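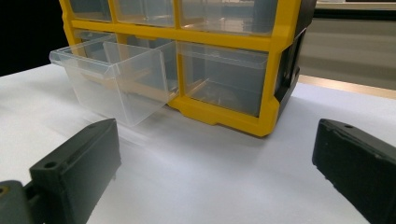
El decreto de urgencia que nunca caduca

29 de febrero de 2020

Escribo esto deprisa, que el pleno es pronto y quiero que alguien lo lea antes. El artículo 47 de la carta de Cleltdale. Tres párrafos. Permite al alcalde dictar una ordenanza sin votación cuando haya "necesidad inaplazable". El concejo la ratifica después. Después, sin más. La carta no dice cuándo.

Ahí está todo el problema y llevamos años haciendo como que no.

Una facultad de urgencia es razonable. Se rompe una presa, se declara un incendio, hay que cortar una calle esta noche y no hay manera de juntar quórum a las dos de la madrugada. De acuerdo. Firmo. Ningún gobierno serio puede funcionar sin una puerta de emergencia, y quien diga que todo tiene que pasar por comisión no ha visto una inundación de cerca. Pero la puerta de emergencia de un edificio tiene alarma. Suena cuando la abres. La nuestra la abren por la mañana para que corra el aire y se queda abierta hasta mayo.

Ejemplos. La ordenanza de aparcamiento del mercado, dictada por urgencia, jamás ratificada, sigue en vigor y sigue poniendo multas. La concesión de las básculas a Flastach: urgencia. La prórroga de esa misma concesión: urgencia otra vez. ¿Qué había de inaplazable en prorrogar un contrato cuya fecha de vencimiento conocía todo el mundo desde que se firmó? Un plazo que vence no es una catástrofe natural. Está en el calendario.

Y luego el asunto Rathore, claro.

Para quien no lo siguió: al vivero Rathore le cerraron el acceso por el camino viejo con un decreto de urgencia. Sin audiencia, sin notificación previa. Recurrieron. El juzgado dijo, en una sentencia bastante corta, que el decreto era válido "en tanto el concejo no se pronuncie". El concejo no se pronunció. No tenía obligación de pronunciarse en ninguna fecha concreta. Así que el decreto es provisional, y por ser provisional no se puede atacar a fondo, y como no se puede atacar a fondo, pues dura. Provisional desde hace más tiempo que muchas leyes definitivas que conozco. A mí esto me parece un disparate jurídico de primer orden y me asombra que tan poca gente se enfade.

Se me dirá que el juez podía haber ido más lejos. Puede ser. Yo no lo creo. Un juez que se inventa un plazo donde la carta no pone ninguno está legislando, y si hoy aplaudo porque el plazo me gusta, mañana me tocará callar cuando se invente otro que no. Prefiero que el plazo lo escriba quien tiene que escribirlo. Para eso los votamos.

Mi propuesta cabe en una línea. Que toda ordenanza de urgencia pierda su vigor a los 65 días si el concejo no la ha votado. Sola. Sin que nadie tenga que pedirlo, ni recurrir, ni pagar un abogado. El silencio mata la norma en vez de conservarla. Y una segunda línea, por si acaso: que no pueda dictarse otra igual con el título cambiado, truco que ya hemos visto y que volveremos a ver.

¿Por qué 65? Porque en ese tiempo caben dos plenos ordinarios con sus convocatorias y sus días de exposición. Si en dos plenos no hay mayoría para respaldar una medida, esa medida no tiene mayoría. Punto. No hace falta más filosofía. Genji Imai defendió en su día un plazo más largo, de 100 días, pensando en el verano, cuando el concejo apenas se reune. Lo entiendo. Me parece mucho. El verano se arregla con una sesión extraordinaria, que para eso existen, y si el asunto no merece que los concejales vuelvan un rato de la playa, igual tampoco merecía saltarse la votación.

Hay otra cosa que me preocupa más que el plazo y se habla menos de ella. La costumbre. Al principio cada decreto de urgencia traía su buena página de motivación: los hechos, los informes, por qué no se podía esperar. Ahora traen una frase. La misma frase, copiada, con la misma coma mal puesta. Cuando una motivación se puede copiar de un expediente de alcantarillado a uno de fiestas patronales ya no motiva nada. Y los concejales de la oposición —que los hay, aunque a ratos cueste notarlo— lo dejan pasar, porque piensan que algún día gobernarán y la puerta abierta les vendrá bien. Esto lo he oído decir en voz alta en un pasillo. Sin vergüenza ninguna.

Es el argumento que más me irrita de todos. Un control se diseña pensando en el alcalde que te da miedo. El que te cae bien ya se controlará solo, o no, pero al menos no te quitará el sueño. Quien escribe las reglas contando con heredarlas escribe reglas malas.

Sobre el coste, dos palabras. Que si los servicios jurídicos no dan abasto, que si habría que revisar las ordenanzas pendientes una a una. Pues que se revisen. Si hay tantas que no se pueden revisar, me están dando la razón. El contrato de archivo con Zodivach ya incluye un registro de normas con su fecha de entrada en vigor, así que el dato existe, alguien lo teclea. Falta que tenga consecuencias.

Tampoco pido una reforma total de la carta, que es la excusa de siempre para no tocar nada. "Ya que abrimos, abramos en serio", y entonces se quiere discutir el número de distritos, el sueldo, el himno, y a los seis meses se disuelve la ponencia por aburrimiento. Una enmienda, un articulo. Se vota y a otra cosa.

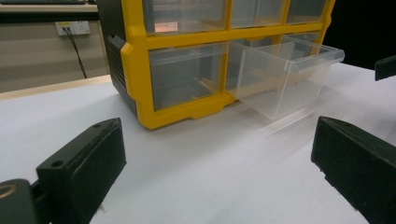
Mpho Dlamini me contesta, después de leer el borrador, que el plazo automático tiene un peligro que yo me salto: basta con que una minoría reviente dos plenos seguidos para tumbar una medida que sí tenía apoyo. Que un concejo bloqueado no es lo mismo que un concejo en contra. Y que los vecinos afectados por la caída repentina de una norma, los que ya tramitaron una licencia con ella, por ejemplo, quedarían en el aire.

Lo segundo se lo concedo entero. Hace falta una cláusula para lo ya tramitado y no la había puesto. Lo primero, a medias. Una minoría que revienta un pleno se retrata delante de todos, con acta y con nombres. Ahora mismo la norma sobrevive sin que nadie se retrate. Entre los dos riesgos me quedo con el que deja acta.

El turno de vecinos se pide en el registro, por escrito, antes de que empiece la sesión. Yo voy a pedirlo.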